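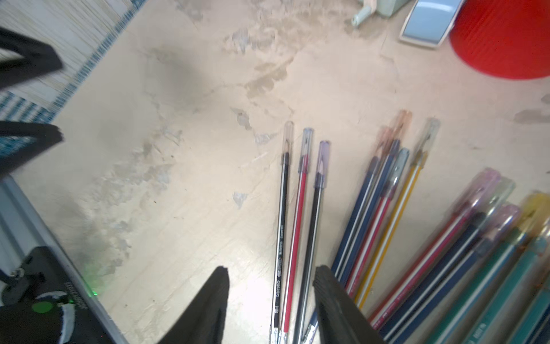
Lyle Quintanilla has been taking care of other people's desks for eight years. He started in Urton, where he worked in a stationery shop, and now he visits homes and small offices in Pralevcombe and helps people to put their writing things in order. I met him on June 23, 2019, and we talked mostly about pencils.

"People think a pencil is nothing," he told me. "They have 80 of them in a drawer, and they write with the same one every day. So first we take everything out and lay it down on the table, side by side. Then you see what you have."

I asked him if it must be a special table. He laughed at this question. His own table at home is older than he is, he said, and he would not change it. An old surface is good for sorting, because you are not afraid to scratch it.

Quintanilla likes pencils to lie in one direction, with all the tips pointing away from the person. He also likes caps. When he was a schoolboy he lost them all the time, and his mother sewed him a pencil case with a hard bottom. "A cap is a very small thing, but it saves the tip and it saves the bag. With HB you can do almost everything, so for most people I keep the HB ones close and the others can go up on the shelf."

Then we came to the question of the cup. Many organizers tell their clients to use a drawer with sections, but Quintanilla does not agree with them.

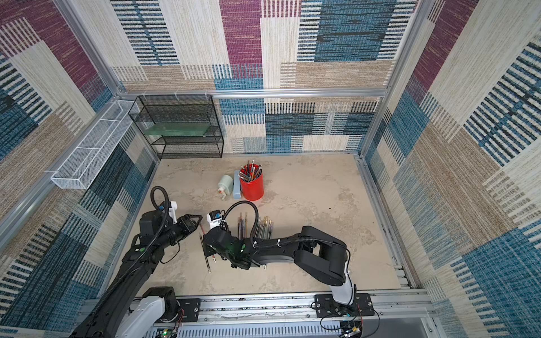
"A cup stays where your hand expects it," he said. "I put it toward the back, near the middle, so the elbow does not hit it. Red is a good color for a cup. You find it at once." For paper and flat things he prefers a mesh shelf with open tiers, and if there is a wall free, he hangs a long basket on it. He does not like doors on furniture, and he said this to me two times.

His former boss in Urton, Wendell Esposito, had a different opinion. Esposito kept every pencil in its box until somebody bought it, and he wrote the number of each box in a notebook. The last number Quintanilla remembers is 658. "He was a good teacher for me, but his own desk was terrible," he said.

Before I left, I wanted to know how long the order stays after his visit. He thought for some time. In an office it is usually until October, he answered, when the new supplies come and people put the boxes on top of everything. At home it depends on the children.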